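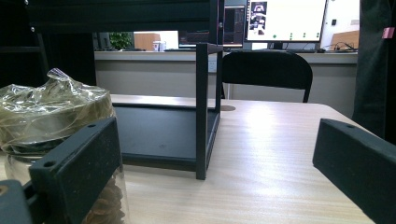

The jar at the left end of the table, next to the black rack.

Search this site
Enter keywords
Go

Print this page | E-mail this to a friend

The tea table at Bawa got its start in May, when the woman who runs the front office grew tired of finding half-open packets in every drawer she pulled out. She has looked after the place for 10 years, and she talks about its tables and shelves the way other people talk about their gardens, with a great deal of affection and a little scolding.

"I wanted one spot," she told me, pulling up a chair and waving me into another. "One spot where you could come at four in the afternoon, put something down, pick something up, and have a chat if you felt like it. Before that we had the Uvholm cabinet down the hall, and the door stuck, and you had to sort of lift it and lean on it at the same time — well, you can imagine how often people bothered!"

The black rack was her idea too. She had first thought of baskets, and then of a row of hooks, and she spent a good part of one evening with a tape measure before she settled on something open, with posts and a flat base with a rim to it.

"I like a rim," she said. "A cup that gets a nudge from somebody's elbow has something to bump against. And I like being able to see straight through from one side to the other. With a closed cupboard you forget what you own, and then you buy it again, and then you own it twice."

We got onto the jar after that, and I will admit I had been hoping we would. It is glass, with a golden-brown lid, and crinkly clear plastic is wrapped over the top of it. What you see through the bottom is brown and flaky, and I asked her whether the wrapping was there for looks.

"Oh, I leave the plastic on as long as I possibly can," she said, laughing. "It looks like a present that way. My mother kept hers like that, all along the windowsill, and she would take it off only when company came. I suppose I'm waiting for company." This one came from Floletti, a small shop she has been going to for years, and she buys the 300 gram size because the bigger one is awkward to lift with one hand.

She is fond of the table as well, with its pale wood grain, and she wipes it down every morning before she has so much as taken off her coat. The little round gray grommet in the top was a sore point at first. She had wanted a plain surface all the way across and asked if it could be ordered without, but the table was already on its way from Bivudeo, under order number 2805, a number she can still recite without looking it up.

"And now I'd miss it," she said. "The kettle cord can go down there when we have the kettle out, and I don't have to tuck it behind things anymore. I was quite cross about that hole for a week or so, and I've since apologized to it."

I asked what she would change if she had the chance. She thought it over for a good long while, looking from the table to the long gray desk behind it, and said that she might like a second rack someday, a lower one for saucers, and perhaps a cloth for the holidays. Then somebody called her from the hall, and she told me to stay where I was and she would see about the tea.

Print this page | E-mail this to a friend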